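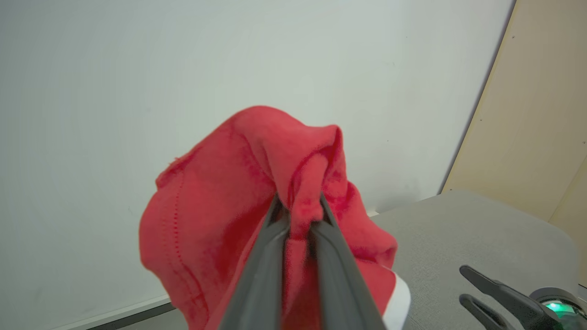 The Red Thing in the Wash

Every household has one. It may be a sweatshirt, a beach towel bought in a hurry, or a pair of football socks, but it is red, and it spends its life being kept away from everything else. It has its own corner of the basket. It has its own temperature. On a Sunday evening, when all the other clothes have been through the machine and come out again, it is still lying there, waiting for enough friends to make a load.

Ours was a top, a brushed cotton one from a shop in Skeltumcombe that has since become a place to buy vapes. I wore it for most of a winter and washed it, I would guess, less often than I should have. The trouble with a red top is that you start to do sums. Is it dirty enough to justify a wash with nothing else in it? Could it go in with the navy things? Are the navy things navy, or are they just black things that have lost heart?

Red has earned its reputation. A good strong red needs a lot of dye, and when there is more dye on a cloth than the fibres can hold, the surplus goes looking for somewhere else to live. It likes white cotton best. It is fond of school shirts and other people's pillowcases. I once shared a house in which a single red sock turned eight tea towels the colour of tinned salmon, and they stayed that colour for as long as I lived there, drying our plates and reminding us.

You can test for it, of course. The books all tell you to, and I have met people who claim they do. You wet a bit of the inside seam, press it with a white cloth and look at the cloth. If it comes away pink, you have your answer, and you also have a pink cloth. Most of us prefer the other test, where you put the new thing in with everything you own and stand at the machine door watching the suds.

There is a particular treachery in the red garment that has white on it. Plain red can be washed alone and left to stew in its own colour. Red with a white trim is a fight sewn into one piece of clothing, and whoever designed it never had to do the laundry. The white is always at the edge, where the wet gathers when you hang it up. You can be as careful as you like in the drum and still lose the thing on the line, with the colour creeping down towards the hem while you are indoors feeling pleased with yourself.

The answer is to get it out quickly and dry it flat, or at least dry it with some air through it. I know this because I have done the opposite. A damp red top left in a heap overnight will print itself on its own trim, folds and all, so that you end up with a map of how lazy you were.

Then there is the folding. I had always thought of myself as a reasonable folder until I spent a rainy afternoon with a book called The Yau Method, lent to me by somebody who I now think was making a point. Yau wants your clothes to stand up. A shirt, properly treated, becomes a small firm packet that can balance on its edge in a drawer like a slice of toast in a rack. There are diagrams. There is a chapter on sleeves that I read twice and understood less the second time.

Where it all goes wrong is the picking up. Nobody's instructions spend long enough on this. The book begins with the garment lying flat on a table, face down, arms out, as if it had got there by itself. In life it begins as a lump. You take hold of a soft cotton something by whatever part comes to hand, and the rest of it falls into whatever shape it fancies, with one side swinging out and the other hanging straight and a great knot of it bunched up at the top where you grabbed it. You look for a seam. If you are lucky you find a line of stitching and follow it with a thumb until it reaches a corner, or a cuff, or the label, and then you know roughly which way is up. If you are unlucky you follow it all the way round and arrive back at your own thumb.

My advice, for what it is worth, is to look for the stitches first and worry about the shape later. Cloth has no shape. Sewing does. A hem will always lead you somewhere, even if it is only to the other end of the hem. Shake once, hard, from the two furthest points you can find. Shake twice if it makes you feel better. Any more than that and you are just fanning the room.

Brushed cotton needs a bit more patience. That fuzzy surface clings to itself, so the folds stay where you didn't put them, and it picks up every bit of fluff the dryer has been saving since spring. Wash it inside out. Don't iron it unless you want a shiny patch on each elbow. And go easy on the softener, which makes it feel lovely for about a day and then rather greasy.

I did look into replacing the family laundry system altogether. Brutau, who make the kind of utility room furniture that appears in kitchens larger than my street, will sell you a sorting cabinet with a separate drawer for each colour. The red drawer is the same size as the white one, which suggests they have never met a family. It costs £1,444 before delivery. For £3,000 they will put a worktop on it, at a height meant to spare your back, and you can stand there being spared while you hunt for the other sock.

The Vernby version is a canvas bag with a stiff rim. I bought that. It has been very good, in the sense that the red thing now lives in a bag of its own instead of on the floor, and can be ignored more neatly.

The original top went in November, when the elbows gave out. I cut the back panel into dusters, which was the thrifty thing to do, and for a week or so I went round the house polishing things with great energy. Then I washed the dusters. I put them in with a pale grey bathmat, on the grounds that the cotton had been through the machine for years and could not possibly have any colour left to give.

The bathmat is in the spare room now. It goes quite well with the tea towels.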